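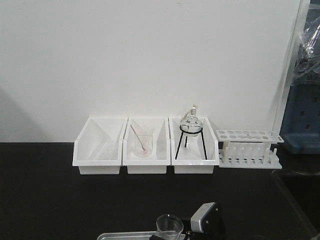

Poste de manipulation n° 2, laboratoire Nemier : bacs de rangement, portoir à tubes et pince du robot.

Imprimer | Envoyer par e-mail

Journal de campagne – avril

7 h 50. Ouverture du poste. Le bras a été remis sous tension et la procédure d'étalonnage relancée avant toute manipulation, conformément au protocole arrêté avec l'équipe de Bosico. L'écart relevé entre la position commandée et la position mesurée de la pince demeure dans la tolérance admise. Les valeurs ont été consignées au registre et transmises à M. Evaristo Cuautle, responsable scientifique de la campagne.

La disposition retenue pour la série du jour est celle que le protocole désigne sous le nom de « rangement par poste ». Le bac central reçoit le bécher et son agitateur ; le bac de droite, le trépied noir et le ballon à fond rond muni de son bouchon blanc. Le portoir blanc reste à la droite des bacs, sans tubes. Un petit bécher est placé à l'avant, près du plateau métallique, à portée de la pince.

9 h 15. Reprise de la question qui occupe le groupe depuis le début du mois : dans quelle mesure une politique apprise par imitation conserve-t-elle ses performances lorsque l'objet à saisir est transparent ? Le corpus compte à ce jour 1143 démonstrations téléopérées, dont 217 portent exclusivement sur de la verrerie. Cette proportion paraît faible au regard de l'objectif. M. Cuautle a néanmoins demandé que l'on n'ajoute aucune démonstration avant la fin de l'évaluation en cours, afin que les résultats obtenus chez Nemier puissent être comparés à ceux du site de Harb, qui travaille sur le même corpus.

Le modèle évalué est la version Wista de référence, sans réglage propre au site. Chaque essai est noté par deux opérateurs qui ne se concertent pas. Trois issues sont prévues par la grille : saisie et dépose conformes, saisie sans dépose conforme, échec de la saisie. Les interruptions décidées par l'opérateur sont comptées à part et ne donnent pas lieu à un nouvel essai.

11 h 40. Fin de la première série, soit 27 essais de saisie d'un bécher isolé, suivie d'une dépose dans un bac. La grille fait apparaître 23 issues conformes. Les quatre autres relèvent toutes de la deuxième catégorie : le bécher a été saisi, mais relâché trop tôt, au-dessus du rebord incliné du bac. Aucun bris de verre n'est à déplorer.

La lecture des courbes d'effort laisse penser que la politique confond le contact avec le rebord et le contact avec le fond. Il s'agit d'une hypothèse. Elle devra être vérifiée sur des bacs à parois droites, que le magasin ne peut fournir avant la semaine prochaine. Je note par ailleurs que les deux opérateurs divergent sur un seul essai, classé finalement en deuxième catégorie après relecture de l'enregistrement.

14 h 05. Réunion à distance avec Harb. Nos collègues constatent le même type de relâchement prématuré, dans une proportion un peu supérieure. Leur éclairage est toutefois plus rasant que le nôtre et leur paillasse est claire, ce qui interdit de rapprocher directement les deux séries. Il a été convenu que chaque site consignerait désormais l'éclairement du plan de travail au début et à la fin de chaque série – point qui aurait dû figurer au protocole dès l'origine.

La discussion a également porté sur l'agitateur. Harb souhaite le retirer du bécher pendant les évaluations, au motif qu'il fournit au modèle un repère visuel coloré et fausse la mesure. M. Cuautle est d'avis de conserver les deux conditions, avec et sans agitateur, et de publier les résultats séparément. Je partage cette position, quoiqu'elle double à peu près la durée de la campagne. La décision est renvoyée à la prochaine réunion.

16 h 30. Seconde série entamée, puis suspendue à la demande de l'opérateur : dérive lente de l'axe du poignet, perceptible à l'oreille avant de l'être sur les relevés. Le service technique de Bosico a été saisi. Les essais déjà effectués sont conservés au registre avec la mention « sous réserve » et n'entrent pas dans les totaux ci-dessus.

18 h 10. Sauvegarde des enregistrements et copie sur le serveur commun. Bras hors tension. À faire demain : nouvel étalonnage du poignet, relevé de l'éclairement, envoi à Harb de la grille corrigée, rappel au magasin au sujet des bacs à parois droites.

Imprimer cette page | Envoyer cette page par e-mail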